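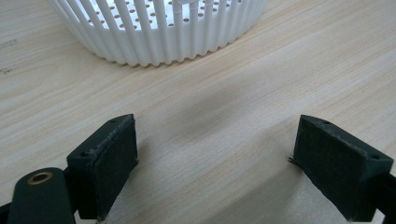

Notice to Residents of Hedegaard House
Room 6, Second Floor

The Office of Household Affairs has received the claim of Ecaterina Ghiță, registered under number 3045, concerning one white plastic basket, round, with ribbed sides and a perforated base.

The claimant states that the basket came with her from Plositz and was placed on the table in Room 6 in March. The residents of the Clornura wing state that it was on that table when they arrived, and that they have always kept their letters in it.

The Office examined the basket on two occasions. It bears no name. The claimant was asked to describe it with her eyes closed. She spoke of the small holes in the bottom, and of her mother shaking water through them over the yard at Plositz, and of the hens coming to see. The clerk did not record the remainder, which concerned the hens.

The Office finds that the basket belongs to Ecaterina Ghiță. Letters must be collected from the Hastley desk by 3 in the afternoon.

The claimant has since asked that the basket stay on the table, and that the letters be put back. The Office has no form for this request. It is granted.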